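4/25/18

Quick one before I have to run for the bus. The tracker on Lurnska is finally not embarassing. Still bad in places but not embarrassing. Writing it down now because in November I lost a whole week to a bug I had already fixed once and forgot about.

Where I left off: the planner wants a list of objects with positions. The tracker makes that list from the overhead camera. Planner is fine, planner has been fine for ages. The tracker kept killing things off. Arm moves over an object, object goes out of view, tracker waits 400 ms, decides it no longer exists, deletes it. Then the arm moves away and hey, a brand new object with a brand new id, and the planner throws out its whole plan and starts over. So you get this dumb loop where the arm reaches, hides its own target, forgets the target, backs off, sees the target, reaches.

Merike's first idea was just make the timeout longer. Tried it. 900 ms, then more. Works for quick passes, but then anything that really does get taken off the table hangs around as a ghost and the planner happily routes around thin air. Any fixed number is wrong for somebody.

So no timeout while the arm is in the way. That's it, that's the idea. We know where the arm is, the joint encoders tell us. Project the arm model into the overhead view, fatten it a bit, and call that the mask. If a track is under the mask its clock stops. If it's in the open and we can't see it, clock runs as normal.

The worst spot is right in the middle of the table with the arm reaching down, where there's just a sliver of something red poking out by the gripper. The old code would fit a blob to the sliver, get a center way off from the real one, and update the track with it. Worse than not seeing it at all! Now if more than half of the expected outline is under the mask we throw out the measurement and keep the old position.

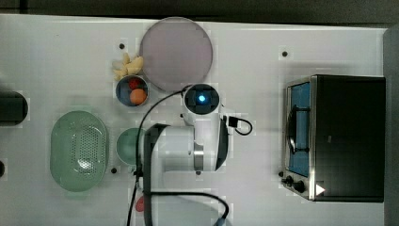

## Stuff I got wrong the first time

The cable. The arm model has no cable in it, why would it. But there's a black cable that loops out to the left past the green bowl and then back down, and from overhead it is very much there. It crosses things. The tracker saw a bowl with a line through it and split it into two bowls. Fun afternoon.

I don't have a real fix. Cables don't have encoders. What I did was grow the mask more on the cable side than on the other one, by hand, with a constant I'm not proud of. Kaja wants to segment the cable properly since it's black on a white table and how hard can it be. Except the mounting holes are black too. And the appliance on the right is mostly black. And so on. She can have that branch if she wants it.

Second thing, the holes. Small black dots all over the tabletop, same size-ish as the noise blobs I was filtering, and every so often one got promoted to an object. Fixed now with a background mask built from an empty table. Should have done that on day one.

Third thing, touching objects. The yellow lumpy one sits up against the big purplish plate, and the little dish with the red and orange ones in it is right there too. Depth alone merges the lot. Color alone does better, but then the plate changes shade when the arm throws a shadow near it and its edge wanders. Ended up using color for the split and depth only for the height. Not elegant, I know.

## Numbers, sort of

Ran the old and new trackers over the same log, 2395 frames. Old one dropped or swapped an id in 319 of them. New one I don't have a final count because the scoring script fell over near the end (my fault, off by one, fixing tonight). From scrubbing through by eye it's a lot fewer, and nearly all the ones left are cable.

Cost: basically nothing. Rendering the arm mask is cheap, it's coarse capsules and not the real meshes. I tried the real meshes, they were slow and you can't tell the difference after the fattening anyway.

## Planner side

Only one change. Each object now comes with a flag that says seen, hidden or lost. Hidden means keep planning with it but don't start a grasp until we've had one clean look. Lost means drop it. Before it was only there / not there and the planner had no way to be patient.

With the arm parked over the lower right, by the knobs and the bottle lying on its side, the whole left half is wide open and all those tracks go back to seen. The strawberry down below the teal bowl comes in nice and clean, leafy top and all. 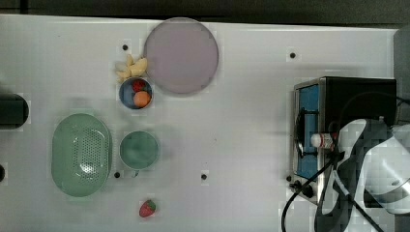 Which gave me the next idea. If something has been hidden too long the planner could choose to move out of the way and look. Not on a timer, just when the next step needs that object and the flag says hidden. A peek move, basically. I've got a stub for it that picks from a short list of poses and takes the one whose mask covers the least of what we care about. It's greedy and a bit twitchy, it'll peek twice in a row if the first look is bad.

Things still on the list:

- stop it peeking twice
- the scoring script, see above
- small things inside bigger things, the parent link gets lost when both are hidden
- rename `mask_fat_left` to something a grownup would write
- ask Merike if the wrist camera stamps are on the same clock as the overhead, I have a bad feeling

That last one matters becuase I want to use the wrist view to confirm a hidden track instead of peeking at all. Camera's right there on the arm, it sees the spot the overhead can't. But if the clocks are off by even a little, the pose is wrong while the arm is moving and I'd be confirming the wrong object.

OK bus. Will push the branch tonight, don't merge it before I've fixed the script.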